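Portas abertas na Warkside: "o braço treina primeiro no simulador"

No dia 17 de fevereiro de 2026, a Warkside recebeu 156 visitantes no laboratório onde desenvolve o Narach, um sistema de controle para braços robóticos de cozinha. Conversamos com Girish Shakya, responsável pela simulação, e com Archana Prajapati, que coordenou a visita.

A demonstração durou 9 minutos e foi repetida ao longo da tarde. Numa tela, o público acompanhou o ambiente virtual em que o braço treina. "Usamos coisas que todo mundo tem em casa — pão, maçã, esponja, colher", conta Shakya. "Cada uma pede um jeito de pegar. A colher é fina e fica deitada na mesa, e isso complica a aproximação. A tigela de inox reflete muito."

Segundo ele, cada versão do controle passa por 500 tentativas simuladas antes de chegar ao equipamento físico. A posição dos objetos muda de uma tentativa para outra.

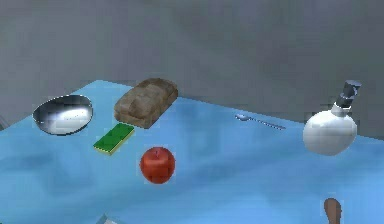
As perguntas do público

Prajapati diz que os visitantes queriam saber, sobretudo, quando o sistema vai lavar a louça. "Respondo que ainda não temos data. Por enquanto, o trabalho é pegar e colocar no lugar certo." Muita gente perguntou também se a simulação substitui o teste real. "Não substitui. O atrito, por exemplo, a gente só acerta medindo na bancada."

O laboratório tem 2 braços em operação, e Shakya admite que a fila de testes é longa. "O simulador roda de noite. De manhã a equipe vê o que falhou e decide o que vai para a bancada."

A próxima visita está prevista para março, com inscrição na recepção da Warkside.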